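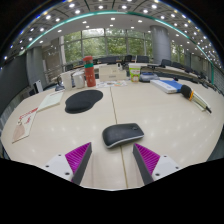 *By Anderson Barros | 28 Jul 2018*

I used to think of a shared table as a punishment. You got the table when there were no desks left, and you spent the day guarding your elbows. Then our little newsletter moved into the back half of the Calaso building, and for eight months now I've worked at a big pale table with a seam down the middle, and I have to say (my old boss will laugh) I'm a convert!

The seam is the best part. It's two tops pushed together, and everyone treats that thin dark line like a border between friendly countries. My stuff drifts over it constantly. So does the mouse, a plain black wireless one that belongs to the table more than to any of us. Whoever sits down first gets it. I like it turned nearly sideways when I'm reading and not clicking, which drives the left-handers nuts.

The mouse pad is another story. It's black, sort of kidney-shaped, with a padded bump for your wrist, and I resisted it for weeks because it looked like something from a dentist's office. Then came the September catalog for Turotar, all 235 pages of it, and by page 20 I was dragging that pad over to my side every morning. My wrist has been fine ever since, thank you very much.

Paper is where we fall down. We keep saying we'll go digital and there's always a notepad lying at an angle and some red-and-white leaflet tucked up against it. I've tried trays. I've tried one of those upright sorters from Wultow, and it filled up in a day and then just sat there being full. My current rule is that paper lives on the left, and if it creeps past the mouse pad it goes in the recycling. So far I've thrown out one thing I needed.

Drinks go along the far side. White mugs, the tall red bottle with the green band at its neck, anything that can spill. You do have to stand up and lean for your coffee, and I've come to enjoy the stretch. I spent $20 on coasters in the spring and I couldn't tell you where a single one of them is.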